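Stedon laundry adds mesh bags for knitwear

The shared laundry at Stedon has changed the way it takes in knitted garments. From April, anything in soft knit goes into a zipped mesh bag before it is washed, and the bag stays with the garment until it is folded and put back in the resident's basket. The laundry has bought 200 bags from Clostex for the purpose.

Lucimara Camargo, who runs the folding room, said the main losses last year were small items and stretched cuffs. Knits are now folded along the seam and laid in the bag flat, with the zip kept clear of the fabric.
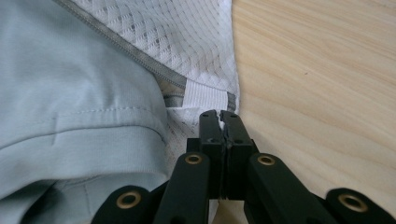 Can two garments share one bag?
Only if both are light and close in colour. A heavy jumper has a bag to itself.

The laundry handled 3398 items in the last quarter, of which 482 were knitwear. Rutilio Becerra, who keeps the intake sheets, expects the extra step to slow the morning round until staff are used to it. Bags are opened out flat on the table next to the basket before filling, as a bunched bag tends to catch at the zip.

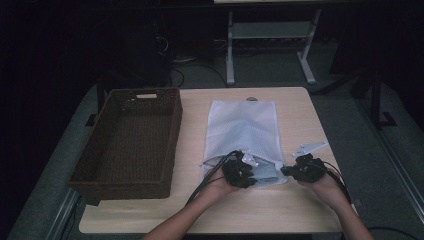
Page last changed: April, 14:20

Residents may use their own mesh bags if these close fully and carry a name tag. Bags with a broken zip will be returned unwashed. Drawstring bags are not accepted for knitwear, but can still be used for socks.

The charge per wash is unchanged. A Stedon bag that is not returned within three weeks will be added to the next bill. Spare bags are kept at the intake desk, and questions about lost items should go to Feng-yi Tang before noon.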